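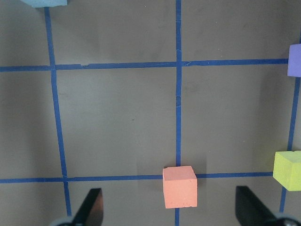
Sohail Warraich had been asking for two things in a home near the water, a short walk to the shops and a balcony deep enough for a table, and he told the Mondville sales office last month that the plans for Miltomon were the first he had seen with both. He has reserved a two-bedroom residence on the third floor.

News > Residential > New Developments

February
By Martim Carrilho

PLESTEDHAM – Mondville today opened reservations for Miltomon, a community of 85 condominium residences on the east bank of the Minami Canal. Buyers may choose from one-, two- and three-bedroom layouts, with the largest corner homes offering up to 1,708 square feet of indoor living space.

Every residence includes a private balcony, in-unit laundry and one covered parking space. Kitchens are fitted with stone counters and full-height cabinets, and buyers who sign before interior work begins may select from 3 finish packages at no added cost. Ground-floor homes have a separate garden entrance in addition to the lobby door.

Residents will share a heated pool, a fitness room and a covered terrace facing the canal. A paved path along the bank will connect the property to the Plestedham town center and will remain open to the public during daylight hours. Boat slips are not included in the purchase price and will be leased separately through the owners' association.

"Plestedham has had very few new homes on the canal, and many of the people who contacted us already live in town," said Martim Carrilho of Mondville. "They want less house to look after, and they want to stay near the water."

A refundable deposit of $1,000 holds a residence while the purchase agreement is prepared. Pets are welcome under the association rules, and the minimum lease term for owners who rent out their homes is one year.

The sales office on Minami Road is open daily from 10 a.m. Floor plans, current prices and the draft association budget are available there on request. Evening appointments may be arranged in advance.

Prices, layouts and finishes are subject to change without notice. Square footage is measured to the outside face of exterior walls.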